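Newsletter > Shell and Scripting > Cleaning up after a script

4 min read

A script that makes temporary files should remove them when it finishes. Most scripts do this with an rm on the last line, and that works until the script stops early. Vira Koval ran into this in April, when the disk on one of our build machines filled up and she found 4,000 leftover directories in /tmp, all from the same nightly job.

The shell has a builtin for this called trap. You give it a command and the name of a signal or condition, and Bash runs the command when that condition comes up. The one you will use most is EXIT:

tmpdir=$(mktemp -d) || exit 1
trap 'rm -rf "$tmpdir"' EXIT

Put the trap line right after the line that creates the directory. If the script reaches the end, calls exit, or fails under set -e, the directory is removed. In Bash it also runs when someone presses Ctrl-C.

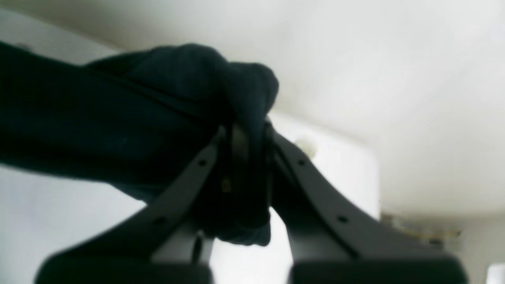 Note the single quotes. With single quotes, the variable is expanded when the trap runs. With double quotes on the outside, it is expanded when the trap is set, and if tmpdir has no value yet you end up with an rm that does nothing useful.

A second trap on EXIT replaces the first one. Natanael Dantas lost an afternoon to that in the Plokutell import script, which is 350 lines long and set a trap near the top and another on line 11 of a sourced file. If you have several things to clean up, put them in one function and trap that:

cleanup() {
 rm -rf "$tmpdir"
 rm -f "$lockfile"
}
trap cleanup EXIT

Set lockfile to an empty string at the start if the script may stop before the lock is made — this matters if you also use set -u.

No trap will catch kill -9. The process is gone before Bash can do anything, so a periodic sweep of /tmp is still worth having. Ours removes the job's directories after 12 days.

To see which traps are set at any point, run trap -p. To clear one, use a dash in place of the command:

trap - EXIT

Elżbieta Jasińska has moved the Pasaribu scripts over to the single cleanup function. The Wondo ones are next.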